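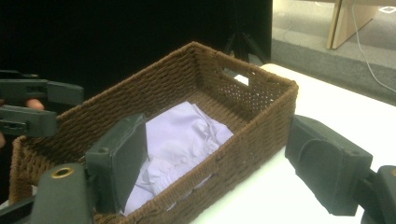 Fadime Bozkurt wrote that she would never put a thin blouse in a woven basket without a cloth under it, and I have been thinking about it since Thursday. Now I have the same kind of basket, brown braided cord with a handle hole in the short side, and I keep light blouses in it until I iron them. Some have ruffles. Can the cord pull threads? And how do you fold a ruffle so it doesn't get flat?
Posted by Lesus

Fadime Bozkurt
Yes, it can pull, I lost one sleeve like this. Run your hand slowly along the inside walls and the rim. If you feel a hard end of cord, cut it short with nail scissors. Then put an old pillowcase on the bottom and let it come up a little on the sides – it doesn't need to be pretty. For ruffles, button the blouse, lay it face down, fold the sleeves back and fold the body only one time. The ruffle must be on top when you put it in. I don't keep more than 2 blouses in one basket, the lower one gets all the creases.
12 people found this helpful

Aksoy_Gremville
just hang them

Trerness715
Hanging is better if you have the space, I agree, but I don't have it either. My basket is lined with cotton from an old sheet, sewn at the corners, and I wash it every March or when I remember. For the creases I hang the blouse in the bathroom while I shower. The small folds go away, but the ruffle still needs the iron, on low and from the wrong side.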